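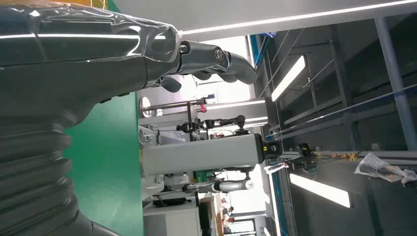 Kerr objected to the minutes of the September meeting as circulated. He had asked for the pressure test at the Baxter Street branch to be recorded as incomplete, and the draft listed it as passed. The item was amended and the minutes were then approved.

Storkitura Water Users Association
Minutes of the regular meeting, 6:30 p.m.

1. Main replacement, Baxter Street branch

The contractor, Jarnberg, has laid 1592 feet of new main between the pump house and the Baxter Street valve box. Backfill is finished except at the two road crossings. The county requires compaction results before paving, and these have not been received.

The pressure test was stopped when the gauge at the lower end gave readings that did not match the gauge at the pump house. Both gauges are to be checked and the test repeated over its full period. Kerr asked that a member of the association be present. Agreed.

The old main stays in service until the new line has been disinfected and two clean samples are returned.

2. Meters

Of the 88 connections on the lower loop, 6 still have the original meters. Halliday reported that four of these are in pits too shallow for the new model and will need a riser. The Tratier quote for risers and lids does not include excavation. Halliday will get a revised quote showing labor as a separate line.

Kerr asked whether shallow pits could be insulated and left as they are. Halliday answered that the frost depth in the association's own standard rules this out, and that a variance would need a vote of the members. No motion was made.

3. Water loss

Pumped volume exceeded billed volume again this quarter. Part of the difference is flushing, which was not metered. From now on the operator will log start time, stop time and hydrant number for each flush. The night flow reading at the upper tank will be taken at 2 a.m. on three consecutive nights and reported at the next meeting.

4. Rates

The proposed change to the base charge was tabled until the cost of item 1 is final. Written comments from members will be attached to the next agenda.

5. Easement at the upper tank

The survey stake at the northeast corner is missing. Motion by Halliday to spend up to $600 to have the corner reset. Seconded by Kerr. Carried.

6. Other business

The access road culvert needs clearing before the first heavy rain. Kerr will ask Jarnberg for an hourly rate while the excavator is on site.

Shutoff notices for Baxter Street go out by mail and on the door, 48 hours ahead. The wording used last time left out the boil advisory phone number and is to be corrected.

Adjourned at 8:10 p.m.

Action items

Halliday: revised meter quote, corner survey, notice wording
Kerr: gauge check, repeat test, culvert rate
Operator: flushing log, night flow readings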